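Proyectos > Cine y comunidad > Informes de avance

Inicio Convocatorias Proyectos Contacto

Informe de avance de febrero: ciclo de cine documental Vulia

Estimada Elba Durán:

Le envío el segundo informe del ciclo, que la fundación Montecinos financia desde el otoño. Pido disculpas por el retraso en la parte de cuentas; la explico más abajo.

Hasta ahora hemos proyectado tres películas en la sala Ultura, con 232 entradas entregadas en total. La sesión con más público fue la del documental sobre los pescadores, y el debate posterior duró casi una hora. La más débil fue la segunda -- coincidió con la entrega de premios del festival de Proltivthorpe, y mucha gente prefirió verla en su casa.

Los subtítulos avanzan más despacio de lo previsto. Maximiliano Henríquez ha revisado dos largometrajes completos y la mitad del tercero. En este último el sonido original es malo, y hay diálogos que debemos escuchar muchas veces antes de escribirlos.

Del presupuesto de 2.742 euros hemos gastado 1.230, casi todo en derechos de exhibición. Falta la factura del segundo distribuidor, que todavía no contestó a nuestros mensajes.

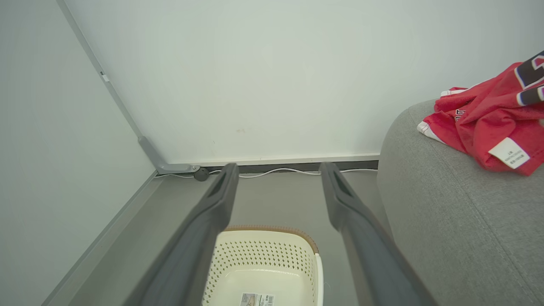 Por este motivo quisiera pedir que el plazo de justificación se amplíe hasta final de abril. No solicitamos más dinero, solamente tiempo.

Para la próxima sesión tenemos confirmada la película, pero no la presencia de la directora. Si ella no puede viajar, haremos la conversación por videollamada -- la sala ya dispone de conexión.

Quedo a su disposición para cualquier duda.

Este sitio utiliza cookies propias y de terceros. Aceptar Rechazar Configurar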